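Zevstead Asks Clothing Brands to Prove Their "Lasts for Years" Claims

Repair cooperative says durability labels mean little without a wear record behind them

ZEVSTEAD – Tuesday. The Zevstead Repair Cooperative today called on clothing brands and the stores that carry them to stop printing lifespan promises on hang tags unless they are ready to show how they arrived at them. The cooperative is publishing its own short guide for shoppers, called Rebane, which explains what to check on a jacket or work shirt before paying extra for the word "durable."

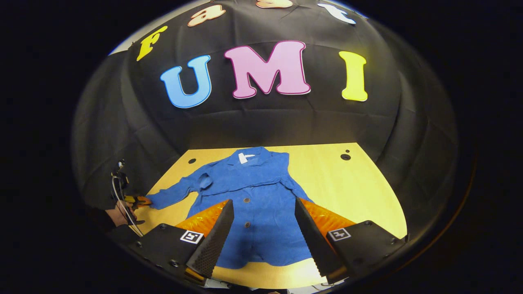
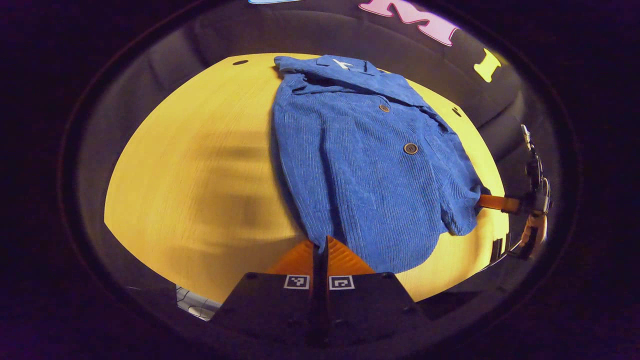 Blue outerwear laid out on a tabletop.

Shoppers are already paying more for jackets on the strength of a tag they have no way to check, according to a written response from Ostura, which runs secondhand stores in the region and read the guide before release. Ostura said it agrees with most of the guide but thinks the cooperative is too hard on small labels, many of which cannot pay for lab testing and make good clothes anyway.

The cooperative accepts that testing costs money. It does not accept that a company without test results should be free to print a number. If a label has not measured how long a coat will last, it can leave the number off the tag.

Rebane looks at 13 claims commonly found on outerwear tags and store shelves. Most of them fall apart on a second reading. "Built for life" does not say whose life or what kind of use. "Heavyweight" has no fixed meaning from one store to the next. "Tested for 100 washes" sounds firm until a shopper asks what shape the garment was in after the last one, and the tag seldom covers that. A coat can survive any number of washes in the sense that it is still a coat.

The guide is also wary of free repair programs. Several that the cooperative read through leave out zippers, linings, cuffs and elbows. Those are the parts that wear out. A program that covers everything except the places where damage happens is an advertisement, and the guide says so in those words.

What the cooperative suggests instead is dull and takes a few minutes. Turn the garment inside out and look at the seam allowance. Pull lightly on a button. Check whether a spare is sewn in. Ask the store what happens if the pocket tears in the first winter, and ask to have the answer in writing. With corduroy, rub the ribs at the elbow with a thumb and see if the pile shifts.

The cooperative does not claim that any of this will predict how long a jacket lasts. It has no such method and doubts that anyone selling one does either. The checks can catch bad work early, and that is all they are meant to do.

The guide was paid for by a grant of $800 from Durnetti, a thread and notions supplier. Durnetti had no say in the text, and its own "everlasting" thread label is among the claims the guide marks as unsupported. The first printing is 800 copies.

Rebane is free at the cooperative's front counter and at all Ostura stores while copies last. Brands that believe a claim has been judged unfairly may send their test records to the cooperative, which will print corrections in the next edition, due in September. Marketing summaries will not be accepted in place of records.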